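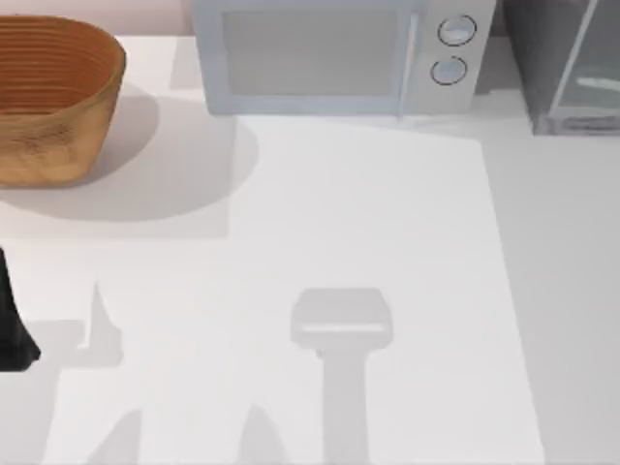
Oval basket on the counter, next to the microwave.

Bincombe Oval Proofing Basket, Large

I've been baking bread in my own kitchen for 17 years and selling baking gear for a bit less than that, and this is the basket I'd grab first if the place caught fire. It's made for us by a small workshop in Redton, and it holds a loaf made with 569 grams of flour with a little headroom left over. Go much bigger and you'll get dough creeping over the rim in the night (ask me how I know).

New baskets are thirsty! Mist yours lightly, dust it with rice flour, tap out the extra and let it dry overnight before the first loaf. After that you only need flour. I do my shaping after dinner, flip the dough in seam side up, pull a shower cap over the whole thing and put it in the fridge until morning. Any cheap shower cap works – mine came from Meijer in a pack that will outlive me.

Never wash it with soap. Let it dry out, knock it upside down over the sink and go at the grooves with a stiff brush. The Stisteson brush we sell is good, but an old clean vegetable brush does fine too.
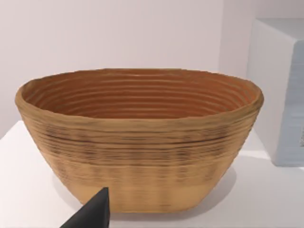 Can I use it without a cloth liner?
Sure, and I'd go bare if you want rings of flour on the crust. Use the liner for very wet doughs, anything past 80 percent water, or you'll be peeling it out in strips.

Item number 617. The liner is sold separately, and so is the brush. Baskets go out within two working days except in November, when everybody suddenly decides to bake for the holidays and I fall behind – order early if it's a gift. Please don't put it in the oven. It's for rising only, and the dough gets tipped out onto parchment or into a hot pot before baking.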